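Ticket 207: Label printer at packing bench skips every second label
Status: Closed
Opened by: Theresia Kälin
Assigned to: Pirmin Pichler
Device: Zemex thermal label printer, packing bench 3
Software: Notora shipping client
Priority: Normal

Theresia Kälin, 8:10 AM
The printer at bench 3 started leaving a blank label after each printed one. It was fine when we closed up yesterday. I turned it off and on again and loaded a new roll. Same result. The status light stays green and Notora shows no error. I can keep working, but I'm going through labels twice as fast and I have to peel off the blanks by hand.

Pirmin Pichler, 8:35 AM
Thanks. Please send me three things: the label size printed on the inside of the roll, the size selected in Notora under Printer Settings, and whether the blank also comes out when you hold down the feed button with no job waiting.

Theresia Kälin, 8:50 AM
Roll says 4 x 6. Notora says 4 x 6. With the feed button I get one label per press and it stops in the right place. The blanks only come when I print an order.

Pirmin Pichler, 9:05 AM
Then the gap sensor is probably all right. If it were dirty or out of line, the feed button would run past the gap as well. I'd still like to rule it out. Please do the following:

Turn the printer off and open the lid.
Take out the roll.
Wipe the sensor window with a dry, lint-free cloth. No alcohol on that part.
Put the roll back, close the lid, and turn the printer on while holding the feed button until the light blinks twice. It will feed several labels and stop.

After that, print one order and let me know.

Theresia Kälin, 9:40 AM
Done. It fed four labels and stopped. Printed one order, got the label and then a blank. No change.

Pirmin Pichler, 9:55 AM
I connected to the bench 3 computer and looked at the driver. The page height there is 6.2 inches, and the other benches have 6. The extra 0.2 pushes each job onto a second label, and there is nothing to print on it. Notora shows the size it asks for, and the driver can override that without a message.

I set the height back to 6 and printed a test page. Please try a real order.

Theresia Kälin, 10:15 AM
Three orders printed, no blanks. Thank you. Do we know why it changed?

Pirmin Pichler, 10:30 AM
The driver was updated overnight. The update replaced our saved profile with the default one. I'm leaving the ticket open until we know whether the other benches will get the same update.

Notburga Plattner, 11:20 AM
Bench 5 has it now too, after a restart. Blank label after every order. Should I open a new ticket?

Pirmin Pichler, 11:25 AM
No, keep it here. Bench 5 picked up the update when it restarted. Please don't restart any other bench computers until I've exported the profile.

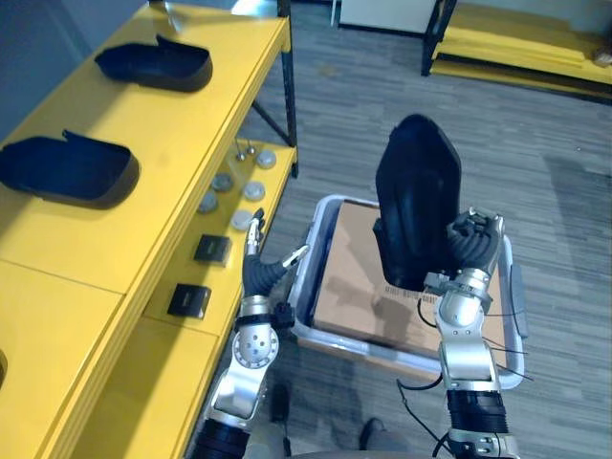

Pirmin Pichler, 1:10 PM
Profile exported from bench 3 and imported on bench 5. Notburga, please print an order and check that the barcode scans as well. The default profile also uses a lower darkness setting. Ours is 8.

Notburga Plattner, 1:30 PM
No blanks. The barcode scans on the first try with the handheld, and the print is darker than this morning.

Mirjam Haslinger, 1:45 PM
A question from returns. We print the small labels on the same model. Will the import change our size? We can't use 4 x 6 over here.

Pirmin Pichler, 2:00 PM
It would, so I'm not importing it on yours. Returns has its own profile and I've saved a copy of it under the returns folder. Your computer hasn't taken the update yet. I've turned off automatic driver updates for all bench computers, returns included — from now on they go through me.

Mirjam Haslinger, 2:05 PM
Good, thanks.

Resolution
Cause: automatic driver update reset the page height to 6.2 inches and lowered the darkness.
Fix: page height set to 6 inches and darkness to 8 on benches 3 and 5. Profiles saved for packing and returns. Automatic driver updates turned off.
If it comes back: compare the page height in the driver with the size on the roll before cleaning or replacing anything. Notora will show the right size even when the driver is wrong.
Still to do: order replacement label rolls for bench 3. Theresia is down to her last one.

Closed by Pirmin Pichler, 3:20 PM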